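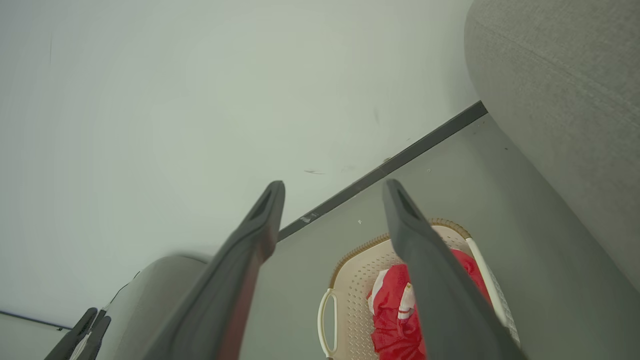 Chapter 7. Learning to Tidy from Paired Views

Sep 18, 2019
Pirnier Robotics Methods Group

A robot that puts clothing away has to solve two problems that are usually studied apart. It must decide where a piece of cloth should go, and it must bring its fingers to a useful place on something that has no fixed shape. Chapter 6 treated the first problem with maps of the room. The present chapter treats the second, using cameras fixed close to the gripper. From such a camera the two fingers are always large in the view, and they hide part of whatever lies behind them. A red garment bunched up in a perforated basket, with one finger crossing in front of the basket, is a typical case: the method has to treat the cloth on both sides of the finger as belonging together, and it has to do so without a model of the garment.

The method is called Clurna. It takes one head view and two wrist views at each time step and returns a short run of arm motions, after which it looks again. It was trained on 3,696 recorded episodes in which an operator guided both arms through household tidying. No labels were added to the recordings apart from a start mark, an end mark and a single line of text naming the task. Episodes in which the operator gave up were kept in the set and marked as such; Section 7.5 reports what happens when they are removed.

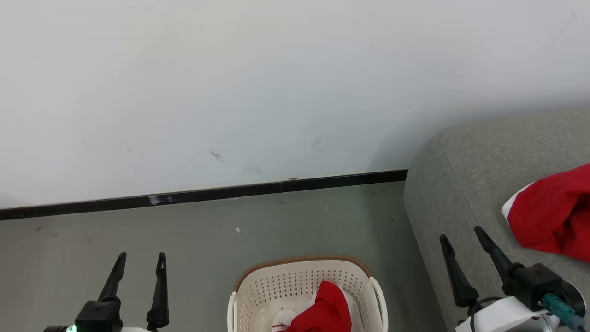 The head view and the wrist views do different work. The head view gives the layout: which surfaces hold cloth, where the container stands, and how far apart the two arms are. It is poor at depth near the fingertips. The wrist views have the opposite strengths. They are sharp near the contact point and say little about the rest of the room. Clurna encodes each view separately and joins the results only in the last layers of the network. Early joining was tried in June and gave worse results on soft items, although it made little difference on rigid ones.

Two design choices need comment before the formal treatment. First, the length of each motion run is fixed at 60 steps. Shorter runs made the arms hesitate at the rim of a container. Longer runs carried the fingers past cloth that had shifted. Second, the wrist views are not cropped to remove the fingers. Readers who know the Ornov baseline will recall that it masks them out. Masking discards the gap between the fingertips, and the width of that gap is the most direct evidence of whether the gripper is open.

The main test set holds 500 trials in rooms that were not used for training. A trial counts as a success only if every named item ends inside the container and the container is still upright. Partial results are listed separately in Table 7.2 and are not averaged into the main score. 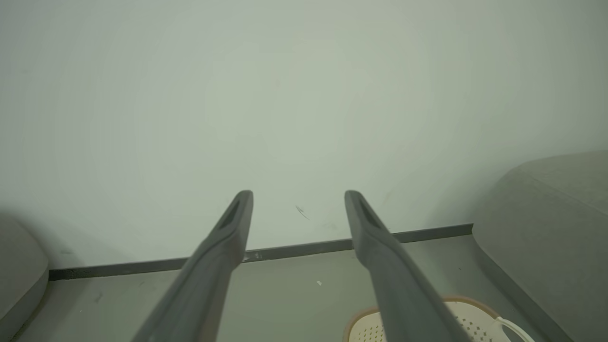 7.1 Notation and Assumptions

Let the three views at time t be written h(t), l(t) and r(t), for head, left wrist and right wrist. The arm state q(t) holds the joint angles of both arms and the opening of both grippers. We assume that the cameras do not move relative to their mounts during an episode, and that the container stays on the floor. The second assumption is dropped in Section 7.4, where the Economou correction is introduced for containers that slide when touched.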